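Notebook, pantry shelf mock-up
5 November 2022

Carrying on with the storage box layouts for the Griklow kitchen. Ehsan wants the table settled before we start on the labels, so most of today went on boxes and cloth.

Cloth first. The fern print stays. Golshifteh tried a plain one in July and the cream boxes looked dirty against it, even straight after a wash. The grey fronds and the small peach flowers give enough pattern to sit things on without fighting the brick print on the walls. It does crease along the old fold, so whoever gets it out next should iron it on the back, low heat, and roll it afterwards.

Boxes in use: the white ones with grey lids and the cream ones with dark brown lids. Both have the long oval in the lid. Mesh basket of pretend fruit goes back left, snack bag out to the right.
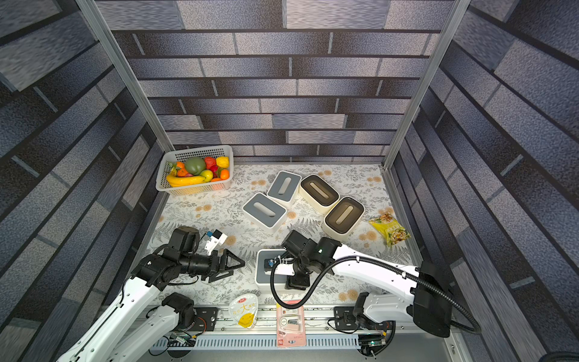

Valentin asked whether we could mix lid colours in one stack. I would keep them apart. Grey for dry goods and brown for tea, biscuits and so on, which is how Karimi had it on the old plan and people found their way round it quickly enough. Lids are not to be swapped between the two sorts, even if they seem to go on.

Snack bag: flatten it a bit before setting out, it crackles and springs back into a different shape every time. Barrett has spares in the Lomton crate, bottom shelf. Please don't eat the spares.

The fruit needs a wipe. Warm water and a drop of washing-up liquid, no spray — the spray took the shine off the last lemon. Bananas along the front edge of the basket or they slide under everything else. 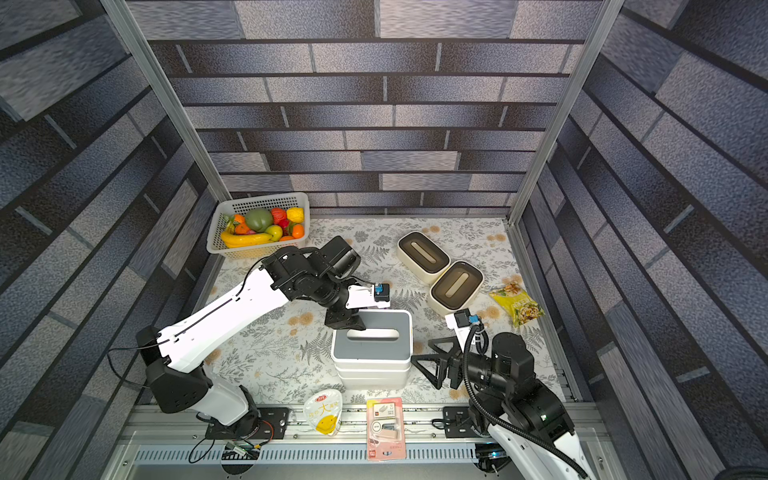 Stack the grey-lidded ones in the middle and leave the brown pair side by side on the slant. I prefer that to a straight row, where the back lid gets hidden by the one in front.

Still to do:
Labels, 26 mm tape, both lid colours. Siamak has the tape.
Ask Skistura for 2 more grey lids. Last order was 400 and they sent the wrong depth.
Iron cloth.
Find out if Ehsan wants the basket left or right for the final layout. Leaving it on the left until I hear.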